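Ticket 1458: Stock import stops part way, no error shown
Status: Closed
Product: Sarnatex stock and till software
Module: Import / Export
Opened: 8/21/18
Priority: Normal

Original report

We run a kitchenware and toy shop on two sites, Ornar and Fallus. Both use the same Sarnatex database, with the server at Ornar. Each spring we load the new price list from our main supplier, Ó Súilleabháin, as a CSV file. The April load went through without trouble. The supplier has now sent a revised list with 3,000 lines, and the import stops at line 747 every time.

There is no error message. The progress bar goes to the end, the window says "Import complete", and only the lines up to 747 are in the stock table. Everything after that is missing. The log file in the import folder shows the start time and the finish time and nothing else.

Tried so far:
Restarted the till PC and the server. No change.
Ran the import from the server itself instead of over the network. No change.
Saved the file again from the spreadsheet under a new name. No change.
Turned off the virus scanner during the import. No change.

The lines near the stopping point are all in the play kitchen range. Product pictures are linked by file name in column K, and that part works for the lines that do load. 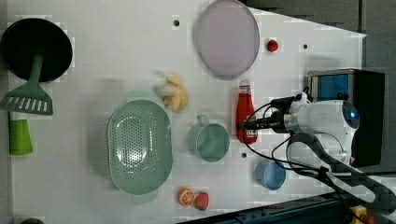
We need the full list in before the autumn stock arrives. At present staff at Fallus are typing prices in by hand at the till, and there have been mistakes.

Support reply 1

Thank you for the report. Please send the following:
The CSV file as you received it, before opening it in a spreadsheet.
The version number from Help, then About.
The import profile, exported from Settings, Import, Profiles.

Please also try splitting the file in two at line 747 and importing the second half on its own. Tell us how many lines load.

Customer update

Files attached. We split the file as asked. The first half loaded in full. The second half loaded nothing at all, again with "Import complete" on the screen.

We then took line 748 out and ran the second half again. This time 850 lines loaded and then it stopped. So there seems to be more than one bad line, but we can't see anything wrong with them in the spreadsheet. The columns line up and the prices look right.

We also checked whether the pictures were the cause. We blanked column K for the whole file and got the same result, so we have put the file names back.
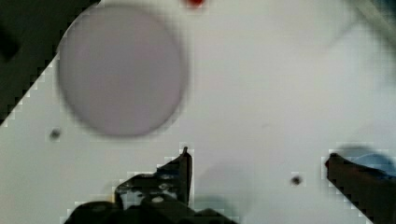 One more thing that may matter. The supplier has changed the system they export from. The old file had descriptions in capitals with no punctuation. The new one has longer descriptions with sizes in them.

Support reply 2

We have found the cause. Line 748 has a size in inches in the description, written with a double quote mark. The importer treats a double quote as the start or end of a text field. When it meets a single one it reads everything after it, including the line endings, as part of the same description. It reaches the end of the file, finds no closing quote and drops the record. As far as the program knows, it has read one very long line, so it reports success.

Your spreadsheet shows the file correctly as it is more forgiving about stray quotes.

The same mark appears further down the file, which explains the second stop.

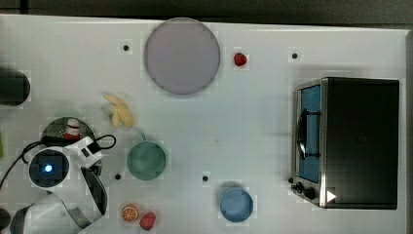
Play kitchen range: plate, bowl, banana and toaster oven on a white table.

To get round it:
1. Make a copy of the original CSV.
2. Open the copy in a plain text editor, not in a spreadsheet.
3. Find each double quote that follows a number and replace it with the word "in".
4. Save as plain text with the same encoding.
5. Run the import with "Update existing items" ticked, so the lines already loaded aren't added twice.

Take a backup before step 5.

Customer update

Done as described. All 3,000 lines are in. We checked a sample of prices at both tills against the supplier's printed list and they match. 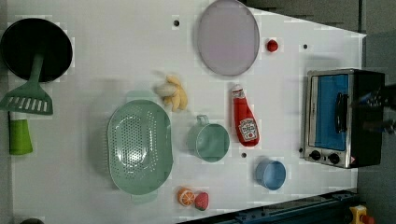 Two small points left over. Some descriptions are now too long for the shelf label and the last word is missing when printed. Also, the items typed in by hand at Fallus have come up as duplicates, as they were given our own codes instead of the supplier's.

Support reply 3

For the labels, go to Settings, Labels, Layout and tick "Shrink text to fit". If the text is then too small to read, fill in the short description field, and the label will use that instead.

For the duplicates, use Stock, Tools, Merge items. Choose the supplier's code as the one to keep. Sales history from the other code is moved across. Merging can't be undone, so please do one item first and check it.

The false "Import complete" message has been logged as a fault. A later version will stop at the line with the unmatched quote and give its number in the log.

Customer update

Labels fine with the shrink setting. Merged one item, history was correct, so we did the rest. Please close.

Ticket closed by support. Linked to fault: importer reports success on unmatched quote.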